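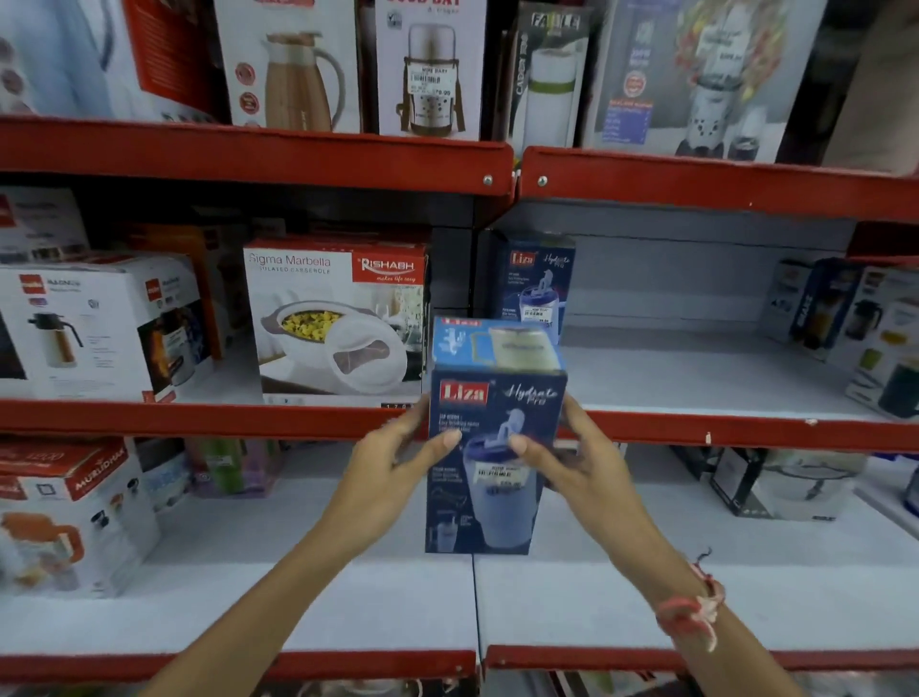
Ridivholm, November

# Annotating two-handed retail handling footage with the Trilent protocol

This guide sets out the procedure for segmenting and labelling first-person recordings of stock handling, for use in training bimanual manipulation policies. It applies to all annotators working on the Zunon retail set, which holds 2974 clips. Questions of interpretation should be directed to Jana Ehlers, who maintains the label schema.

## Before you begin

You will need:

- the current schema file (version 7)
- read access to the clip store and write access to your own label folder
- the Shih viewer, set to step one frame at a time

Clips are recorded at 30 frames per second. Do not resample them. Labels made on resampled clips cannot be merged with the main set and will be returned.

## Step 1: Mark the contact intervals

Mark contact separately for each hand. Contact begins at the first frame in which any part of the hand touches the target object and ends at the last such frame. Where a finger hides the point of contact, place the boundary at the first frame in which contact is certain and set the `occluded` flag.

A hold is labelled `bimanual` only while both hands are in contact with the same object. In the opening frame, the left hand grips the lower-left side of a Hydrate Pro box and the right hand holds the right side, with the thumb pressed against the front face. The correct entry is:

```
object: box_01
left: grip, lower_left_side
right: grip, right_side
thumb_right: front_face
mode: bimanual
```

Left and right always refer to the wearer's own hands. Threads, bracelets and sleeves are treated as part of the arm and receive no mask of their own.

## Step 2: Separate the target from its duplicates

Retail shelving often carries several units of one product, and appearance alone will not distinguish them. The same frame has an identical Hydrate Pro box on the middle shelf, behind and above the one in the hands. The held unit is entered as `box_01` and the shelved unit as `box_02`. Both keep their identifiers for the whole clip, even if one leaves view and returns.

Pictures printed on packaging are not objects. The tumbler on the front of the box is surface texture and must not be masked – nor should the flasks, jugs and casseroles shown on neighbouring cartons.

## Step 3: Label the visible faces

Record each face of the target that is visible, using `front`, `top`, `left`, `right`, `back` and `base`. For the held box, the front and top are both entered. Price stickers are recorded under the face to which they are attached. Transcribe a price only if every character is legible; otherwise enter `partial`.

## Step 4: Check and submit

Run the validator on your folder before submission. It rejects any clip in which:

1. a `bimanual` interval extends beyond the contact interval of either hand
2. two objects share an identifier
3. a contact interval is shorter than 7 frames and carries no comment

Submit in batches of 20 clips. A second annotator labels one batch from each submission without sight of the first set of labels, and disagreements on contact boundaries are settled by Jana Ehlers.

## Known limitations

The schema has no term for support by the forearm or torso. Enter these as `other` and add a comment – a dedicated label is under review for version 8.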